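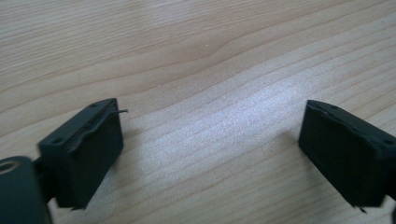
Flondotis, primeira temporada: um condomínio, uma piscina vazia e muita gente a falar ao mesmo tempo

Cheguei a Flondotis com a desconfiança de quem já viu demasiadas séries de animação para adultos em que o único traço adulto é o vocabulário. Os dois primeiros episódios não ajudaram. Há uma reunião de condóminos que dura quase um episódio inteiro, uma discussão sobre o toldo do rés do chão e um cão que ladra fora de campo. Ao terceiro já eu tinha opinião sobre o toldo.

A série, criada por Mỹ Lưu e produzida pelo estúdio Charpentier, passa-se num prédio dos arredores de uma cidade que nunca é nomeada. No meio do pátio há uma piscina sem água desde a inauguração. Cada episódio segue um apartamento diferente, e os moradores dos outros aparecem nas escadas, no elevador, à janela, a comentar. Quem gosta de enredo vai passar fome. Quem gosta de ouvir conversas alheias no autocarro tem aqui uma assinatura mensal.

O desenho é o que mais divide as pessoas com quem falei. As personagens têm pescoços compridos, mãos enormes e uma paleta que vai do mostarda ao mostarda escuro. A animação é económica, para usar a palavra simpática: em várias cenas só mexem as bocas, e nem todas. Mas os fundos são magníficos. As caixas do correio, os azulejos desencontrados, a luz do patamar que se apaga sempre a meio de uma frase... Vê-se que alguém passou ali muito tempo e pagou condomínio.

As vozes são de gente que parece ter sido apanhada à saída do supermercado, e digo isto como elogio. A dona Rurnar, viúva do 2.º esquerdo, fala por cima de toda a gente e tem as melhores falas da temporada. O genro, Hullska, quase não abre a boca e acaba por ser a personagem mais triste, sobretudo no episódio da máquina de lavar, que não vou contar. Já o adolescente do último andar é um erro de cálculo: fala como um adolescente escrito por uma pessoa de 70 anos que leu sobre o assunto.

A música também me cansou. Há um tema de clarinete que entra sempre que alguém fica pensativo, e nesta série fica-se pensativo com uma frequência alarmante. A meio da temporada comecei a temer os silêncios.

Quanto à edição em caixa, traz 2 discos, um caderno com esboços e uma planta do prédio que se desdobra até ocupar a mesa toda e que nunca mais volta a dobrar-se como estava. Os extras são curtos. O melhor é uma conversa de estúdio em que a autora explica que a reunião de condóminos foi cortada para metade, informação que recebi com alívio retroativo. As legendas em português cumprem, embora tenham decidido traduzir "toldo" por "tenda" no sexto episódio e mudado de ideias no sétimo.

Recomendo, com a ressalva de que convém ver um episódio de cada vez. Vi quatro seguidos num serão de junho e, ao subir para casa, dei por mim a deixar um bilhete no elevador por causa das bicicletas. Ainda ninguém respondeu. A segunda temporada está anunciada, ao que parece com água na piscina.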